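Trekeo 抢先体验今天更新了，刚下完，边玩边记，想到哪写到哪

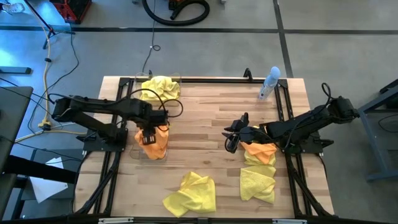 1/ 先说存档，旧档能读，但是基地里的采集塔会掉一级，要重新升。我那个档白干一晚上。建议直接开新的

2/ 新地图叫 Bruken，冰原，视野很差。夜里刷怪比之前狠太多，第三波就有带盾的。开局别贪矿，先把墙围起来，真的

3/ 武器改动：链锯砍了，蓄力时间变长，手感有点拖。电弧枪反而加强，升满单发 92，打群怪舒服。之前吹链锯的可以洗点了，洗点要 800 晶体，有点黑

4/ 仓库上限从 700 提到 1000，终于。不过排序还是烂，子弹和种子混在一起，找半天。Clirnard 你们自己玩不玩背包界面的

5/ 联机试了两把，主机那边没问题，我这边进传送门必卡，要等十几秒才出来。有没有一样的？换手柄重连过，没用

6/ 剧情多了一段，不剧透。配乐很好，进冰洞那一下鸡皮疙瘩。中文翻译有几处明显没校对，“冷却”写成“冷确”，任务栏里还有一整句英文

7/ 补充一下，Zanetti 那个飞船皮肤要打通旧地图的隐藏关才给，不是买的，别在商店里翻了。我翻了快半小时

8/ 性能：老显卡，中画质，平时挺稳，下暴雪的时侯掉得厉害。把体积雾关了会好很多，画面损失不大

9/ 主机版还是说九月，没给具体日子。路线图里写了新职业，就一个剪影，看着像召唤系

10/ 有人问值不值得现在入。喜欢塔防加刷装备的可以，怕坏档的再等等。我先去把第五波打过去，卡了三次了，墙老是从北边破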